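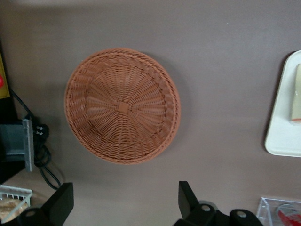
Flisance, 30 July 2025

Open day at the Rekance shop, and what a good one! Writing this up before I lose the details.

The woven basket was empty with the gripper open over the table, so I got a proper look at the weave. Spokes run in to a little square hub at the bottom, and the rim is a thick braid. I'd love to know how the fingers do on that rim compared with the white tray.

Door count was 125, with 36 staying for the full bench talk. The Dastumska people let us ask anything we wanted and didn't rush us, even when I went back to grip force for the third time (sorry, all). Their log stands at 1,710 picks so far. They run in sets of 10 and then check the finger bolts, and I want to copy that at our bench.

To do:
Ask Lý for the finger drawings.
Try a braided rim on our own arm, slow speed first.
Find out if the October visit is open to the whole group. I'm going either way!

Cable routing question still open, will write to them.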